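Open Day at the Julton Workshop
Sun 30 October

We had been promising an open day since May, and I am so glad we finally held one. The doors opened a little after ten, the coffee ran out well before noon, and there were people waiting by the kitchen bay for most of the day. Thank you to everyone who came, and especially to those of you who drove over from Zudow in that awful rain. I've put together a few notes for the families who asked, and for anyone who couldn't make it.

The kitchen bay was the favorite by a long way. Agnese Liepiņa ran it all morning and Povilas Toom took over after lunch, and between them they must have explained the same dish rack to every child in the county (and to quite a few grandparents, who asked the harder questions). The job sounds so simple when you say it out loud – a plate, a rack, a sink – and then you stand there watching the hand come in over the rack and find that you're holding your breath.
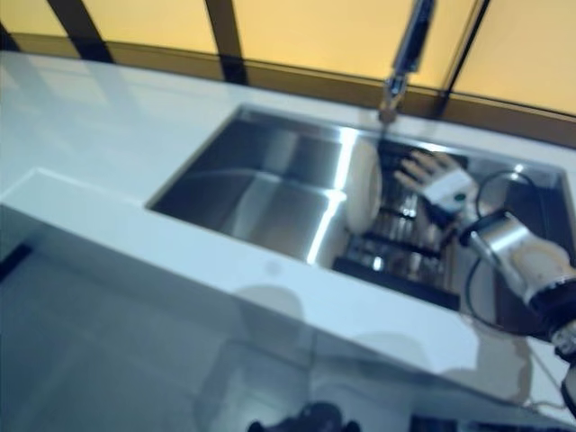

Agnese told the eleven o'clock group that shiny things are the hardest part of the whole job, and that a steel sink under bright lights is about as unfriendly a place to work as you could pick. One little girl wanted to know whether it would do glasses next. Agnese said to ask her again in May, and I believe the girl's mother wrote that down.

Saodah Yusof gave her talk twice in the upstairs room, which seats 44 if nobody minds their elbows. We had to turn a few people away from the first one, and I'm sorry about that. She has kindly said we may share her slides, so ask at the front desk if you'd like a copy.

Shirin Nikzad's table by the stairs had the spare fingers and cables out for handling. Two of the fingers went missing for an hour and came back in a coat pocket – no harm done! If you left a gray scarf or a child's umbrella behind, Shirin has those too.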